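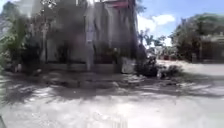 Open pavement, with the gray building to the left.

Teaching by joystick, Riltdale

The Parmont learns a route the way I learned to drive: someone steers, it pays attention, and the someone gets blamed. Raelene Mudgway did the steering by remote control and has 134 runs saved under her name, 38 of them marked "do not teach it this."

Open ground is where she practices wide turns. Shade patches are good lessons too, and she drives across them at a steady speed so the Parmont won't pick up her nerves.
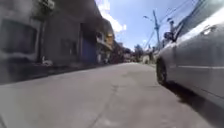
Narrow streets get the slow setting. Raelene holds a straight line, keeps her thumb light and stays off the curb. Meireles wants more parked cars in the next batch. Raelene wants a softer thumbstick.

Posted 8/29/24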